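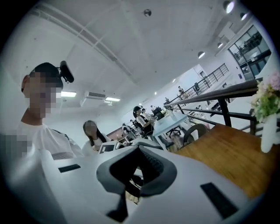
Sarnora is a slow-cooked onion and tomato relish from the hill town of Lestbridge, eaten warm with roast meats, spooned over boiled potatoes, or simply spread on bread while the rest of supper is being made. It is dark red going on brown, sweet at first and then sharp, and thick enough to stand up on a spoon. Making it has always been a job for plain working clothes, and a white short-sleeved top with a round neckline and a black cap would not look out of place in a Lestbridge kitchen in November, when the big pots come out and the stove stays on from early morning until well past dark.

The name is said to come from an old local word for "scrapings," which makes good sense to anyone who has cooked it, as the best part is the sticky layer that has to be coaxed off the bottom of the pot. Older people in the town also call it Yan relish, after the stream that runs below the market - though a cook from the far bank will tell you that Yan relish has raisins in it and is another thing altogether.

Preparation

The onions are sliced thin and cooked in lard or sunflower oil over a very low flame until they slump and turn the color of weak tea. Peeled tomatoes go in next, along with cider vinegar, brown sugar, salt, a bay leaf and a good pinch of caraway. After that there is little to do but stir. Most family recipes call for 8 hours, and a batch made with 200 grams of sugar is thought of as the middle road, neither a sweet Sarnora nor a sour one. Some households add a spoonful of mustard near the end, and plenty of others think this spoils it.

The finished relish is packed hot into clean jars and left in a cool cupboard for a few weeks before it is opened. It can be eaten right away, of course, and usually one jar is, but the vinegar softens nicely with a little waiting.

History and serving

Sarnora was long a home dish, seldom written down. The first printed version most cooks know is the one in Yulan Feng's book of Lestbridge cooking, which gathered 199 recipes from kitchens up and down the valley and gave this one a whole chapter, with a fond page on the proper shape of the spoon. The Workoteo cannery later sold a smoother kind, putting up 4,000 jars in its first season, and it is still the version many people away from the hills grew up with.

Roast pork is the usual partner, with goose a close second. Cold leftovers are stirred into lentils or baked under a crust of breadcrumbs and hard cheese.

Related articles
Yan relish
Lestbridge potato cake
Caraway in hill cooking
Fruit and onion preserves
Workoteo cannery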